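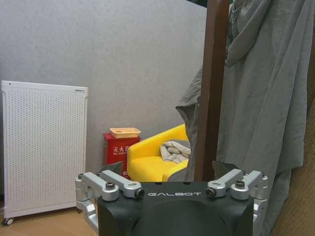 Part-time bookkeeper, Harms office

Zodesus is looking for a bookkeeper to work 23 hours a week at our office in Harms. The job is open from October 2026 and is permanent after a trial period.

You will enter supplier invoices, match bank statements, chase late payments and get the payroll figures ready for our accountant. We have 368 customer accounts, most of them small shops between Harms and Pustley. We use Uvano for the ledger and can train you on it.

You need two years of bookkeeping work and good spreadsheet skills. A degree is not required. Hours can be spread over three or four days. Parking is free.

Send a resume and a short cover letter to Charmaine Motaung, Office Manager. Please include the names of two references. Interviews are held in person.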